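Syrup pocket trials, batch 8
Last updated July 18, 2020
2 min read 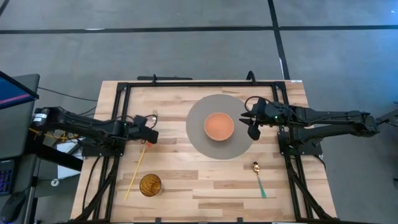

Coral bowl on the round gray mat, butcher-block table.

Repeated the Kutarum maple granules in the breakfast bun dough, same flour as before. Baked at 180 C, full tray. Pockets held in the center buns, bled through on the outer row – same pattern as batch 7. Bottom crust darker than Brunley will accept.

Dough weight 1239 g before granules. Finished weight 681 g for the half tray kept for the hold test. The rest went to Cormac Fitzgerald for slicing.

Hold test in the warming drawer: bun turns gummy next to the sausage patty, fine next to egg. Oliwia Kaczmarczyk wants the Sheehan granules tried, larger grain, coated. Ordered.

Next: drop the outer row, chill dough before portioning, log core temperature.

3 comments | Share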